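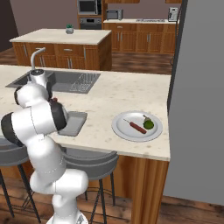 Does a kitchen need a water filter if the tap water already passes its tests? Mostly it needs a cleaner tap, according to Zixuan Yin, who spent 16 years testing household water in Jelberg and has little patience for the jug in the fridge door.

"People buy the filter first and ask what's in the water later," she says. "Ask them what they want taken out and they say 'chemicals'. Which ones?"

I put it to her that plenty of people in Hovholm swear theirs tastes better. She shrugs. Some of it is chlorine, she says, and a jug left to stand overnight loses much of that smell for nothing. The rest she puts down to having paid for it.

She is harder on cartridges left in long past their date — "a damp sponge with a price tag" — and on sellers who test a sample at the door and won't leave the results.

Old lead pipes are another matter, and there she wants a proper lab test before anyone spends 500 on a unit under the sink. I asked whether she had ever owned a filter herself.

"One. It came with the flat. I took it out in May and used the space for potatoes."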